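Print this item | E-mail this item to a colleague

Filed under: Lab News > Handling and Automation

Search the newsletter Go Advanced

Hand-held gripper comparison continues at Rekness

The Handling Group at Rekness has begun the second stage of its gripper comparison, which will run through September. The first stage dealt with rigid parts on a flat bench. The present stage is concerned with packaged groceries, and in particular with snack packets, wrapped items and small boxes of the type handled every day in the Mirnis order-picking project.

The comparison is led by Maham Chaudhry, with Donnie MacLeish responsible for the finger pads and linkages. Its purpose is to establish which finger arrangement should be fitted to the Mirnis arms when the present units are retired. Members of the group operate the grippers by hand, and each gripper carries its own camera. Working in this way has allowed the group to compare finger shapes and viewing angles before any arm is committed to the task, and the time needed to change from one configuration to another has fallen considerably.

Packets are a demanding test for a two-finger gripper. A film wrapper yields when it is pinched, and the contents may shift to one end as the packet is raised. Boxes present the opposite difficulty, in that they must be approached squarely or they will turn between the fingers. When both are placed together in a soft bag, the operator must also keep the mouth of the bag open while reaching into it.

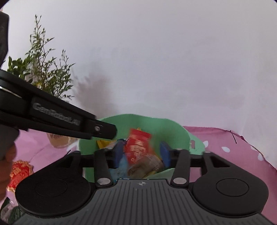 Will the results obtained by hand apply to a gripper mounted on an arm?

They will apply in part. Finger shape, pad material and camera angle can be judged fairly by hand, and the group expects those findings to carry over. Speed and grip force cannot be judged in the same way, as a person corrects both without noticing. These will be measured separately on the Urquhart test arm once a finger arrangement has been chosen.

The schedule for this stage provides for 445 trials, of which 264 have been completed and entered in the log. A trial consists of one transfer of one item, and is recorded as a success only if the item is released where the operator intended and the wrapper is undamaged. Items that are dropped and picked up again are entered as failures. Dr. Chaudhry has asked all operators to observe this rule strictly, including in cases where the second attempt was plainly a good one.

Findings to date are provisional. Angled finger pads have given the better results with flat packages, where the tips must pass beneath an edge. Straight pads have performed better with boxes. Mr. MacLeish has noted that wear at the pivot pins has a greater effect on accuracy than had been assumed, and the linkages are now inspected after every 16 trials. Two sets have been rebuilt as a result.

The use of two grippers together has also been examined. With one gripper steadying a container and the other placing the item, operators reported fewer spills but a longer time for each transfer. The principal cause of delay was the care needed to keep the two sets of fingers from meeting over the same item.

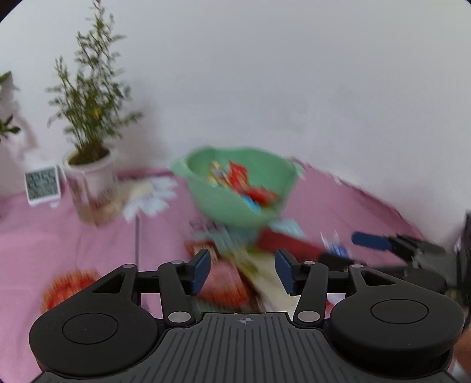

Paavo Kallio has reviewed the camera records from both stages and recommends that the wide lens be retained. A narrower lens gave a sharper view of the fingertips, but operators lost sight of the second gripper as it entered from the side. His note on lens selection has been placed in the shared folder and will be revised when the remaining trials have been logged.

The controller comparison, which was to have been held at the same time, has been moved to a later stage. The Skevau controller was received with an earlier version of its software than the one specified, and Magnus Pollock is arranging for the update. Groups that had reserved bench time for the controller work should confirm their new dates with him.

Members of staff who wish to take part as operators should write to Ailsa Moncrieff at the Rekness office. No previous experience is required. A short period of instruction is given before the first session, and operators are asked to commit to at least two sessions so that their results may be compared.

Print this item | E-mail this item to a colleague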